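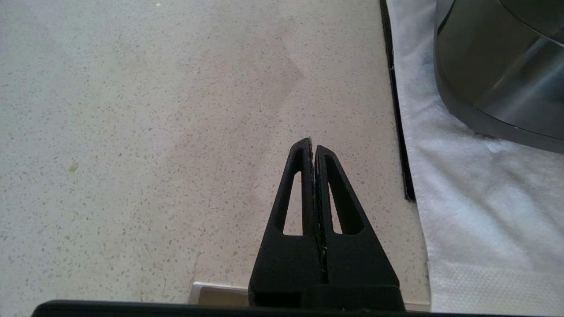

Chapter 6
Staging and Follow-up in Bowel Cancer

6.1 Why stage is recorded

Stage describes how far a tumour has spread at the time of diagnosis. It is recorded before treatment begins and is not changed later, even if the disease returns. A recurrence is described separately, with its own date and site.

Two kinds of stage are used in this chapter. Clinical stage is based on examination and scans. Pathological stage is based on tissue removed at operation, and carries the prefix p. The two may differ in the same patient - most often in the lymph nodes, where small deposits can be missed on a scan.

6.2 The Kaltville register

Worked problems in this chapter draw on the Kaltville register, compiled by Radosław Pawłowska. It holds 3603 records, of which 1773 include both a clinical and a pathological stage. Problems 1 to 4 use a sample of 200 records from this second group. Patients treated before surgery are marked with the prefix y and should be analysed separately, as treatment may have shrunk the tumour.

6.3 Terms used

Margin: the distance between the tumour and the cut edge of the tissue.
Node yield: the number of lymph nodes found and examined in the specimen.
Interval cancer: a cancer diagnosed after a negative screening test and before the next one is due.

Readers unsure of survival curves should review Chapter 4 before going on to section 6.4.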